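Hiklow Kitchen Words - README

2021-10-21
By the Feltgate list desk

Small word list, household and kitchen talk, typed up from old recipe cards and shopping lists. Version 2. Fixes most of what was wrong in the first one, not all.

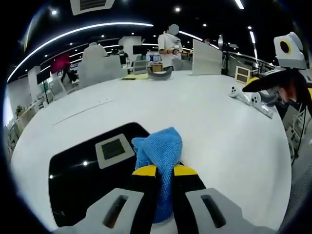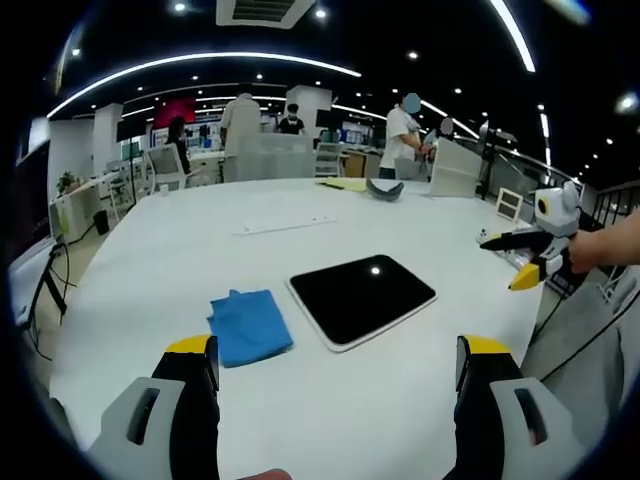
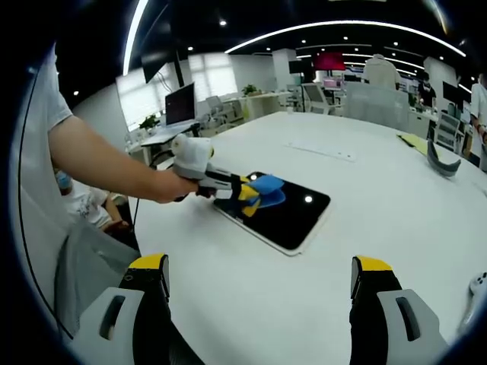
The list has 1,000 entries, one per line, tab separated. Columns: word, variant, card number, note. Most trouble is in the cloth words. Cards from Hanasville say "rag" for nearly everything, the Tseng box splits it into dishrag, tea towel, duster, wiper. A blue cloth like the one in all three pictures would go under "rag" in one box and probaly "duster" in the other. We kept both and put the second in variant. Don't merge them, we tried, it made a mess of the notes column.

## Sources

- Hanasville cards, 196 of them, mostly pencil. Some water stains.
- Tseng box, 74 cards, typed. Clean.
- Shopping lists, loose, no card number. Column says "L".

## What's in v2

Spelling left as written. "Collander" stays "collander", with the usual spelling in variant. Brand words taken out. Plurals folded into singular unless the card only ever has the plural (tongs, scissors, leftovers).

Almost 200 entries have no note. Blank means not looked at yet, not "nothing to say".

## Known problems

Card numbers in the Hanasville set skip in places. The box was renumbered once, old numbers in red, we used the black ones. "Skillet" and "spider" are listed seperate, may be the same pan. "Icebox" is in twice, remove one if it bothers you. Fractions came out wrong in a few notes, 1/2 reads as 12. Check before you cook from it!

## Use

Free for school and home use. Say where you got it. Opens in any spreadsheet, set the delimiter to tab or everything lands in column one.

Next update November, loose lists first, then the blank notes.

This site uses cookies to remember your settings. Accept / Manage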